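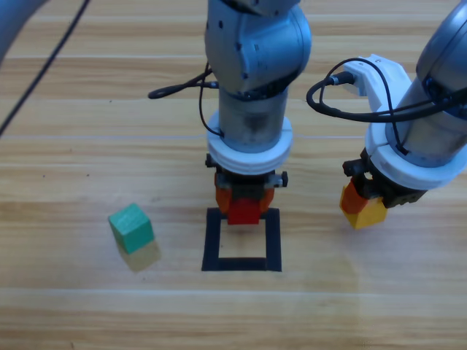

소화기 압력계 바늘이 녹색 범위 안에 있으면 그 소화기는 합격으로 처리해도 되나?

압력계만으로는 합격 처리하지 않는다. 안전핀, 봉인, 호스, 용기 바닥의 부식, 제조 연월까지 확인한 뒤에 판정한다. 바늘이 정상이어도 호스가 갈라져 있으면 부적합이다.

Horemum 공유작업동 소방·전기 안전 점검표
점검일: 2020년 7월 22일
점검 범위: 1층 작업실, 2층 사무실, 복도, 계단, 창고, 분전반실
판정 표기: 적합 / 보완 / 부적합
직전 점검: 6월

1. 소화기

1-1. 비치 위치와 표지
판정: 적합
의견: 2층 복도 표지는 6월에 지적한 대로 눈높이 위로 옮겨 달았다.

1-2. 압력계
판정: 적합
의견: 없음.

1-3. 안전핀과 봉인
판정: 보완
의견: 창고 입구 소화기의 봉인이 끊어져 있음. 핀은 제자리에 있음. 사용 흔적은 보이지 않으나 중량을 재고 봉인을 새로 할 것.

1-4. 호스와 노즐
판정: 부적합
의견: 분전반실 소화기 호스의 연결부가 갈라짐. Allness에 교체품을 주문함. 도착 전까지 2층 예비품을 내려 둔다.

1-5. 용기 외관
판정: 적합
의견: 1층 싱크대 옆 소화기는 바닥에 물이 고이는 자리라 받침대를 썼다. 밑면에 녹 없음.

2. 피난 통로와 출입문

2-1. 복도 적치물
판정: 보완
의견: Manurung 입주실 앞에 빈 상자가 쌓여 있음. 점검 중에 치웠으나 6월에도 같은 지적이 있었다. 복도에는 잠깐이라도 물건을 두지 않도록 다시 공지할 것.

2-2. 방화문
판정: 부적합
의견: 1층 계단 쪽 문이 끝까지 닫히지 않음. 도어클로저를 조절해도 문틀에 걸린다. 경첩 쪽 나사가 헐거움. 문 아래에 괴어 둔 고무 쐐기는 회수함.

2-3. 유도등
판정: 적합
의견: 점검 스위치를 눌러 예비전원으로 켜지는 것을 확인함. 2층 끝 유도등은 덮개에 먼지가 많아 닦았다.

2-4. 비상구 잠금
판정: 적합
의견: 안쪽에서 열쇠 없이 열림.

3. 감지기와 경보

3-1. 연기감지기
판정: 보완
의견: 2층 회의실 감지기에 도색 작업 때 씌운 비닐이 그대로 있었다. 벗긴 뒤 시험하여 정상 작동함. 앞으로 도색이나 연마 작업을 하는 업체는 작업 종료 확인서에 덮개 제거 항목을 적을 것.

3-2. 발신기와 경종
판정: 적합
의견: 창고 안에서는 소리가 작게 들림. 문을 닫고 기계를 돌리는 상태에서 다음에 다시 확인한다.

3-3. 수신기
판정: 적합
의견: 기록지가 거의 다 떨어짐. 새것은 Flarkimside 창고 선반에 있다.

4. 전기

4-1. 분전반 앞 공간
판정: 적합
의견: 바닥 황색선 안쪽에 물건 없음.

4-2. 차단기 회로명
판정: 보완
의견: 1층 콘센트 회로를 나눈 뒤 표를 고치지 않음. 손으로 쓴 종이가 덧붙어 있는데 글씨가 번졌다. 인쇄해서 교체할 것.

4-3. 누전차단기 시험 버튼
판정: 적합
의견: 시험 전에 입주자에게 알리고 차단함. 다음에는 하루 전에 공지해 달라는 요청이 있었다.

4-4. 멀티탭
판정: 부적합
의견: 2층 사무실에서 멀티탭에 멀티탭을 연결해 전열기를 사용함. 정격 4,000 W 제품이 벽 쪽에 꽂혀 있었지만 뒤에 이은 제품은 정격 표시가 지워져 읽을 수 없음. 뒤쪽 제품은 폐기함. 전열기는 벽 콘센트에 직접 꽂아 쓸 것.

4-5. 전선 피복
판정: 보완
의견: 창고 이동식 작업등의 전선이 플러그 근처에서 눌려 있음. 심선 노출은 없음. 교체 전까지 사용 중지 꼬리표를 단다.

5. 인화성 물질

5-1. 보관함
판정: 적합
의견: 잠금장치와 환기구 이상 없음. 대장과 실물이 맞음.

5-2. 기름걸레 수거통
판정: 보완
의견: 뚜껑이 휘어 한쪽이 뜬다. 금속제 같은 규격으로 교체할 것. 비우는 시각은 저녁 퇴실 전으로 한다.

조치 순서
방화문과 분전반실 호스를 먼저 처리하고, 두 항목은 교체 후 재점검을 받는다. 보완 항목은 현장 확인 후 이 점검표의 의견란에 조치 내용을 덧붙인다. 봉인과 꼬리표 소모품은 관리실 서랍에 있으며 사용한 수량을 대장에 적는다.

추가 의견
계단 문에 쐐기를 괸 이유는 짐수레를 옮길 때 문이 닫히기 때문이라고 함. 운반 중에는 한 사람이 문을 잡고, 운반이 끝나면 바로 닫는다. 자동 폐쇄 장치 설치 견적은 Allness에 요청했고 아직 회신 없음.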